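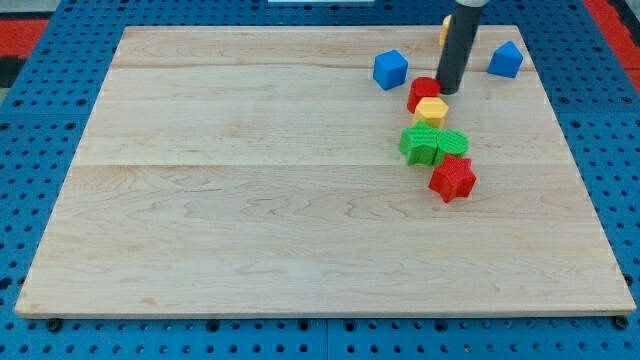 Skudari Sorting Cell – Operator Guide
Section 8: Fault 34, "Tool contact before target height"

Fault 34 means that the arm felt resistance on its way down before it reached the programmed height. The arm stops and holds its position. It does not go up again by itself.

This fault comes most often when blocks stand close together or touch each other. The tool aims at one block and meets the edge of its neighbor.

CAUTION: The motors stay under power during Fault 34. Do not put your fingers between the tool tip and the board, also when the arm looks completely still.

8.1 Clearing the fault

1. Press the stop button on the pendant. Wait until the status lamp is steady.
2. Look at the tool tip from the side, with your eyes at the height of the board. Check if it presses on a block or on the wood.
3. If it presses on something, open the Jog page and select Z only. Move up in steps of 2 mm until the tip is free.
4. Do not pull the block out by hand while the tip is pressing on it. This can bend the tool shaft.
5. Raise the tool to the park height, then switch off motor power.
6. Separate the blocks which touch each other. Leave a gap of one finger between them. The stars need more care than the cubes and cylinders, as their points can reach under the tool.
7. Check that the board does not move when you push it with your hand. If it moves, tighten the fasteners at the front corners and do the height calibration again (Section 9).
8. Switch on motor power, press Reset and start the cycle at low speed.

Note: Reset has no effect as long as the tip is loaded. If the message stays on the screen, go back to step 3.

8.2 If the fault comes back

Remove all blocks and run one cycle on the empty board. If Fault 34 appears again, the height value is wrong or the force sensor has lost its zero – do not raise the force limit to make the message go away. On a unit in our Karkia workshop the limit was raised in this way, and the tool left a deep mark in the board.

Write down the fault time and the Z value from the Log page, and send both to Isbridge service before you use the cell again.

Section revised 8 July 2021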